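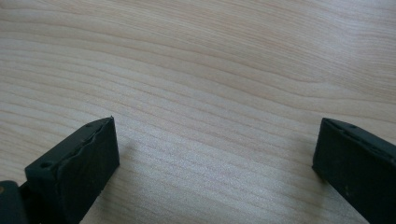
The two fingers of the hand-held gripper, open over a light wood tabletop.

January
By Irja Karppinen

Skeltby has started to offer its hand-held gripper as a rental kit, and our group at Prenville has now used one long enough to say something useful to the other members. The kit is meant for teams who want to record hand work for training a robot arm but do not yet want to buy an arm.

In the box you get the gripper with its camera, a charger, a spare set of finger pads, and a short manual. The rental is 395 euros per month. The price includes 300 recordings on the Skeltby server, and a larger plan gives you 1000. For us the smaller plan was enough in the first month, but Valtteri Oksanen used most of it in the second one, so please calculate before you sign.

The first impression is good. The handle is comfortable and the trigger is light. Orathai Bunnag has small hands and she could work with it for a whole morning without pain, which was not the case with the older Mustonen model. The fingers open wide enough for the cups and small boxes we use in our tests. When they are closed slowly, you feel well in the hand how hard you are pressing.

I am less happy with the pads. They are glued to the fingers, and the manual says only "replace when needed". It would be better to have a drawing which shows how much wear is allowed. I asked Skeltby about this and they promised a new page for the manual, but I have not received it yet. Changing one pad took me the most part of an hour, including the cleaning of old glue. Wen-hsiung Chuang did it faster with a plastic scraper, and he recommends to let the glue rest overnight.

The camera looks down between the fingers, and you must learn to hold the tool so that the tips stay in view. New users often lift the wrist too much. We ask everyone to make a few practice recordings with the fingers open over the table before they pick up the first object, and to delete these before uploading, so that they do not eat the monthly quota.

The software, Juvora, runs on a normal laptop. Installation was easy. The export is slower than I expected, and the error messages are sometimes only in Finnish, which helps me but not everybody. Support answers by e-mail, in our case always within 2 working days.

Members who want to try the kit before renting can write to Sointu Koskela. She keeps the list for the demonstration unit, and you can borrow it for one week. Please return it with the charger and with both spare pads, also if they are used.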